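Drift Correction in a Low-Rate Pressure Logger with a Shared Reference Input

Roman Szewczyk and Miłosz Głowacki

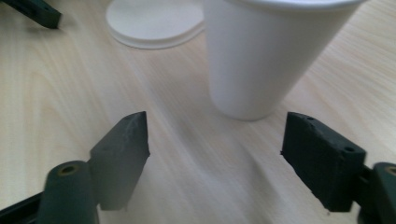 Vol. 86, p. 600

Figure 1. White paper cup on a wooden tabletop.

3. Calibration and drift

The Drikel logger reads four pressure bridges through one converter. A multiplexer connects each bridge in turn, and a fixed resistor pair on the fifth channel serves as the reference. All five channels share the same amplifier, so a change in amplifier gain shows up on the reference as well as on the bridges. The correction described in this section depends on that fact and on little else.

3.1 Reference reading

At the start of each cycle the firmware selects the reference channel, waits for the input to settle and takes 86 readings. The highest and lowest are dropped and the rest are averaged. The result is stored with the cycle number. We first used a single reading, but noise from the supply was then copied into every corrected value.

The settling delay is set in the configuration file and was left at 600 microseconds for all the work reported here. Shorter delays gave a reference value that leaned towards whichever bridge had been read last. Users with long cables should check this for themselves before relying on the default.

3.2 Applying the correction

Each bridge reading is multiplied by the ratio of the stored factory reference to the current one. The arithmetic is done in integers with a scale of 1,000, which fits the registers of the Bronar processor without a library call. Offset is handled separately. It is measured with the ports open to air and subtracted before the gain step.

3.3 Test run

Two loggers were run side by side at the Hillholm site from April, one with the correction switched on and one without. Each stored 3,680 cycles. The uncorrected unit followed the cabinet temperature closely, with readings falling in the afternoon and recovering overnight. In the corrected unit the daily pattern was much weaker, though a small part of it remained on channel two. We put this down to the bridge itself, as a fault there lies outside the path that the reference can see. Makowska reports a similar remainder with a different amplifier.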